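Workshop Tips: Which Chores Can a Machine Take Off Your Hands?

Updated 2021-08-30

Readers of this page keep asking whether it is time to buy a robot for the shop, or wait for one that does the dishes. The short reply is that some jobs have been handed over for years and others are a long way off. What decides it is usually how much the job changes from one time to the next.

Floors are the easy one. A robot vacuum does a fair job on hard floors and low rugs if you pick up cords and socks first. Run it while you are out of the room. Empty the bin after every run and cut the hair off the brush once a week. In a shop, sweep up screws and metal chips by hand before you let it loose, or it will drag them across the floor.

Dishes are half done. The dishwasher washes, but you still scrape, load, unload and put away. Laundry is the same. Washing and drying are covered, and folding is still yours. Cloth never lands the same way twice, and that is hard for a machine.

Small parts are where home shops and light assembly benches lose the most time, so we get the most mail about them. Putting a peg in a hole sounds simple. You do it by feel, tilting and nudging until it drops. A machine has to find the peg, hold it straight, find the hole and know when to stop pushing.
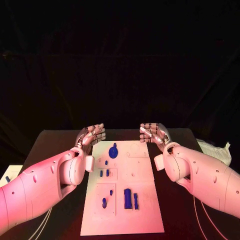 Two robot hands over a white board with blue pegs and other small blue parts.

A board like this is a good yardstick. The parts are plain shapes and the places for them are marked. If you are looking at any machine for bench work, ask to see it do this sort of thing, and ask for these points in writing:

How many tries it was given, and how many of them worked.
Whether a person set the parts out in the same spots each time.
What it does when a part falls over.
How long one part takes, start to finish.

We put the last question to the front desk at Renstead, where they pack hardware kits by hand. Their packers fill 14 kits in the time a demo arm they tried in June filled 2. The arm did not get tired, but someone had to stand next to it and straighten the parts. They sent it back and bought better bins.

Better bins are still the best money you can spend. Ours are the Stetora stacking kind, but any bin with a sloped front will do. Keep six within reach and put the rest on a shelf. Put the part you use most on the side of the hand that picks it up.

Sorting pegs, dowels and spacers
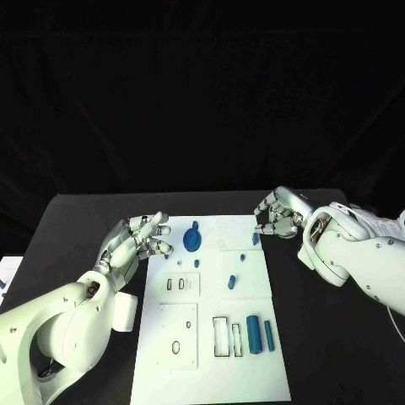
By the Jikimcombe Workshop Page

Stand pegs upright if you can. An upright peg can be picked up by the top and lowered straight in, by a person or a machine. One lying on its side has to be turned first. A scrap of board with shallow holes makes a good holder. Drill the holes a little wider than the peg so it lifts out without sticking.

Match the shape of the slot to the part. A wide slot next to a narrow one tells you at a glance which block goes where. If two parts are close in size, cut the holders so the wrong one will not go in.

Use a board and parts of different colors. Blue on white is easy to see. White on white is not, and a shallow recess in a white board gets missed under flat light. Run a pencil or marker around the edge of it, or set a lamp low to one side so the edge throws a shadow.

Keep very small items in a dish with a lip. Beads and short pins left on a bare surface roll off. A magnet will hold steel pins but does nothing for brass or aluminum.

Clamp the board. If it slides when you push a part in, you need one hand for the board and one for the part, and the job takes twice as long.

Tie cables back, whether they belong to a lamp, a glue gun or something bigger. Leave enough slack for the full reach of the tool and check that nothing snags at the far end of the swing.

For larger batches, count by weight. Weigh ten parts, work out the weight of one, and pour until the scale shows what you need. We did 128 spacers this way for the Chung shelf kit and the count came out right. A kitchen scale that reads to the gram is good enough for anything heavier than a thumbtack.

Next update: labels that stay on oily drawers.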